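Mocktail arm, part whatever

So I finally got a whole evening on the arm bench at Luvbridge (our shared workshop), and I spent most of it on cable slack. Glamorous! The gripper cable kept going tight every time the wrist rolled past a certain point, so I gave it a much bigger loop and slowed everything down to 8 percent speed while I checked it. Then I got out the glassware – I'd been putting that off for weeks.

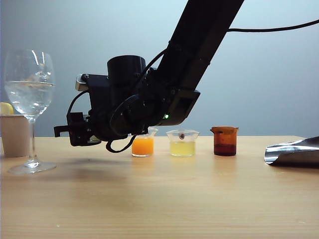
Plonodel and the drinks lineup. Just water in the wine glass for now.

The pour itself is still a dream, to be clear. I have 113 saved positions and I trust maybe half of them. What I want first is a boring grab of a beaker, lift, put it back, four times in a row with no drama. The amber one worries me most, since I only own one of those and I'd like to keep it.

Next up is softer finger pads. I've got a sheet of silicone on order and a free bench slot in October, so if you've cut your own pads for smooth glass, tell me how thick you went!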